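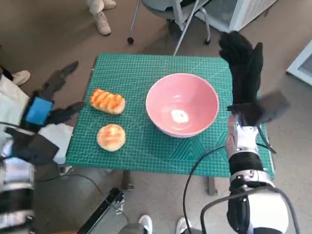 Sunday, November 6, 2022

Bread table, second session. I came in meaning to stay an hour and stayed until the light went, so this will ramble a bit, and Ona Org can skip to the end if she only wants the to-do list.

The green cutting mat is staying on the small table. I had been grumbling about it because it was bought for cutting paper, but the white grid is so handy for putting things back where they were that I've come around completely. Long roll up top, lying sideways, round roll under it with a strip of mat left between the two, pink bowl over to the right. If you move anything, please read off the grid lines first and write them on the card in the drawer (the pencil is in there too, or it was at lunchtime).

About the rolls. The long one with the diagonal ridges is my favorite by a mile, all golden orange and glossy, and the ridges make it look almost braided. The round one is paler and a little flat, but the top has a lovely brown shine and I like those darker streaks in the glaze. Prasetyo Saragih thinks the two are too close in width to make a good pair for sorting and wants something much smaller next to them, a dinner roll maybe. He may be right! I would still keep both, they look so nice on the green.

The pink bowl is a keeper too. It's wide and deep, with a good thick rim, and either roll ought to go in without a fuss. My one complaint is the glaze, which throws back a bright white spot from the bottom of the inside. I want to try the lamp farther over toward the shelves, and if that doesn't help, a sheet of tracing paper over the shade.

Notes from the Jadotska sheet copied over so they don't get lost again: session log starts at 1874 and the last line I filled in is 2790. We said we would stop at 3000 and change the tableware then, so there is no hurry on the blue plates from Lemar.

To do:
Ask Prasetyo about the smaller roll.
Move the lamp, note the new spot on the card.
Wipe the mat with a damp cloth only, no spray.
Ona, could you look for the other 2 bowls in the Liem box? I've been through the top layer and gave up.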